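Home Cells Inspections Incident Log Contacts

Tuesday, December 17, 2019
By Janelle Padilla

Cell inspection, bin picking arm, Skumham building

Reason for inspection: protective stop during a pick on the night run. The arm halted with the wrist low in the bin and would not clear from the pendant. Tin-yau Yen was on shift and logged fault 774, cable strain at the wrist. Items are marked OK, FIX or HOLD.

1. Emergency stop, pendant. OK. Pressed twice, drives dropped both times.

2. Emergency stop, wall. FIX. Works, but the button has to be twisted hard to release. Teodor has a spare.

3. Cable dressing, wrist. HOLD. The yellow cable and the black bundle share one loop around the wrist joint. At full rotation the loop goes tight before the joint reaches its software limit. The jacket on one black cable is rubbed but not through. Do not run in auto until this is redone.

4. Cable dressing, upper arm. FIX. Straps hold, but there is too little slack between the strap and the wrist. Same point was raised in March and closed without a change. Reopened.

5. Wrist joint limit. HOLD. Limit was widened for the Lukumay trials and never set back. Soledad Sorensen has the old values.
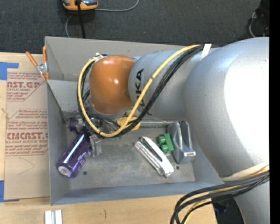

Does the arm have to be powered down to take something out of the bin by hand?
Drives off and the pendant in your hand, every time, even if the arm is parked and the program has ended.

6. Bin clamping. OK. Pushed on the bin from each side, no movement. Spring clamps are fine at the current speed – if anyone raises it, use bolts.

7. Bin floor. OK. Scuffed, no sharp edges found.

8. Gripper fingers. FIX. One finger closes late, which may be why the arm was pressing down when it stopped. Catriona Baird to check the Gulton adapter for play.

9. Gripper cycle count. OK. Almost 2,000 since last service, inside the interval.

10. Restart procedure. FIX. The sheet on the door still describes the Urinix controller we took out. Tin-yau had to phone for the reset steps. New sheet needed before the next night run.

11. Floor cables. FIX. Route them away from where people stand to load the bin.

Comments

No one was hurt and no parts were lost. The stop did what it should. What bothers me is item 4, which we knew about.

T. Halvorsen: I can redo the wrist loop in a morning. Would like a longer sleeve on the yellow cable as well – ordered.

S. Sorensen: Old limits are saved. Will load them once the cables are done, then jog through the full range at low speed with two people present.

Cell stays in manual until items 3 and 5 are signed off.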